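Sadovar Drafts: a data card

Abandoned opening paragraphs, with their excuses attached. Release of Wed 29 December.

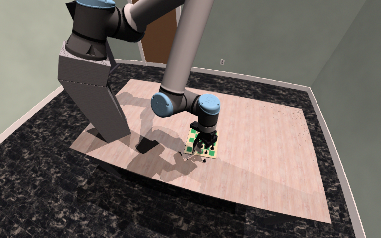 What is in it

2769 opening paragraphs of novels that got no further than chapter 3, each as its author left it. They were sent in by members of writing groups in Ostthorpe, Clollomstead and Pant, who were asked to look in the drawer and be brave. 263 of them begin with weather. A further 62 begin with someone waking up, usually with a headache.

Fields

opening: the paragraph itself, typing errors preserved
excuse: why it stopped, in the author's words
genre: as claimed by the author, who may be the only one to see it
last_touched: month and year, blank where the author preferred not to look

How it was collected

By email, up to the end of June. Handwritten pages were typed up by me, and where I couldn't read a word I put [blot]. Two openings from Pant are the same opening. Both authors have been told and neither will budge, so both stay in.

Known problems

Crime is over-represented. Clollomstead has a very active crime group.
The excuse field is unreliable. "Moved house" appears far more often than any removal firm could manage.
Genre labels were not tidied. Expect "literary", "Literary" and "literary (but with a plot)".

Using it

Fine for teaching, for research and for cheering yourself up. Please don't finish anyone's novel without asking. Authors can have an opening taken out at any time, and a few have done so after deciding to start again. Their openings will be welcome back in due course.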